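News > Business > Manufacturing

Purnlow pottery to replace gas kiln with electric unit

Bruvis, the tableware maker based at Purnlow, is to take its last gas-fired kiln out of service and install an electric one in its place. The order was confirmed on 29 July 2026.

The new kiln has a chamber volume of 2218 litres and a working load of nearly 1000 plates per firing. It will be supplied by Rao, which also installed the control system at the company's Plernotthorpe glaze store.

Works manager Murali Iyer said the main gain would be in temperature control. "Gas gives us a spread between the top and bottom shelves that we have to sort for afterwards," he said. "The electric unit is zoned — each bank of elements is regulated on its own."

The site's electricity supply must be upgraded before the kiln can be connected. A new substation will be built beside the packing shed, and a planning application has been submitted. The existing flue will be capped but left standing. 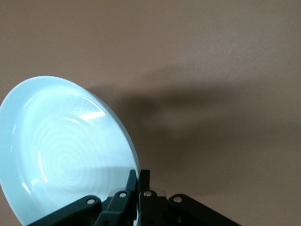 A shallow round plate in pale blue-white, with faint rings in the well.

Bruvis employs 102 people. No jobs are affected by the change, the company said.

Related items
Purnlow bypass: drainage survey extended
Plernotthorpe depot roof repairs to start in July
Clay prices rise for second quarter
Business rates: revised guidance for small workshops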